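# Ustside Kitchen Demonstrations

Data card, revised 18/11/2022
Maintainer: Anathi Venter

## Summary

Ustside is a set of robot arm demonstrations collected on a toy kitchen. Each demonstration is a short run with one written instruction, such as "move the pot to the front burner" or "put the lid on the pan." The set is meant for training policies that take a camera view and an instruction and return arm motion. It replaces the Flalia set, which used bare blocks and had no text.

## Setup

One arm, one gripper, one kitchen. The cookware is small stainless steel. Toy food is placed on the counter as a target or as clutter, depending on the task. The oven and refrigerator doors open, but no task in this release uses them. 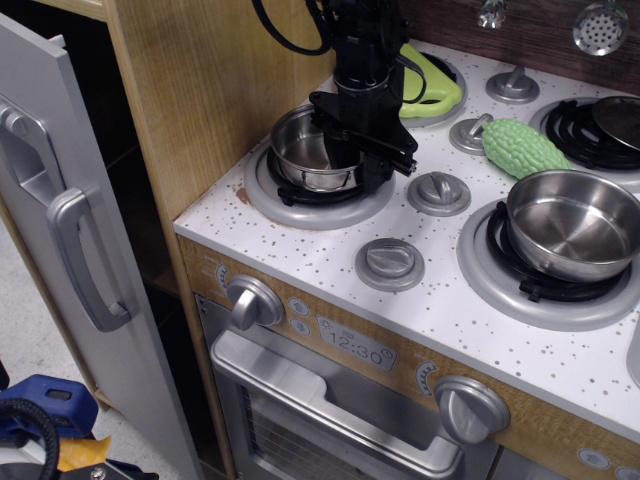
Objects are moved between runs by the operator. Start positions come from a printed sheet with four layouts per task. The operator may shift any object by up to the width of a burner, and should do so often. Runs where the layout was left exactly as printed are kept and have `jitter: 0` in the metadata.

## Contents of a run

- `obs/`: color frames from the fixed camera, in order
- `state.csv`: joint positions and gripper opening, one row per frame
- `action.csv`: commanded change in pose, one row per frame
- `meta.json`: instruction, layout, operator code, outcome

Outcome is set by the operator at the end of the run and checked by a second person. Values are `done`, `partial` and `failed`. Failed runs are included. Filter them out for plain imitation; keep them if you are training a success classifier.

## Instructions

Every run has three wordings of the same instruction. The first was given to the operator before the run. The other two were written later by someone who saw only the frames. Left and right are always from the camera's side, so check this before mixing with data that uses the robot's side.

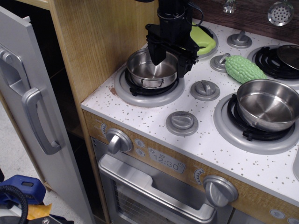
Burners are named by row and side. Early runs used a mix of names for the same burner, and these were corrected by hand. If you find one that was missed, send the run number.

## Known problems

- The gripper often hides the rim of the pot during a grasp. Labels for contact are taken from gripper opening, not from the frames.
- Polished metal gives bright spots that change with arm position. Depth was tried and dropped.
- Frames and state can be out of step by up to two rows. Use `tools/align.py` before training.
- All runs share one kitchen. Expect poor results on other counters without more data.

## Splits

Train and test are split by layout. Do not split by frame. The test layouts are listed in `splits/test.txt` and should not be used for tuning.

Related items

Flalia Block Moves: data card
Clonau teleoperation client: install notes
Adams label checker: README
Ustside change log, November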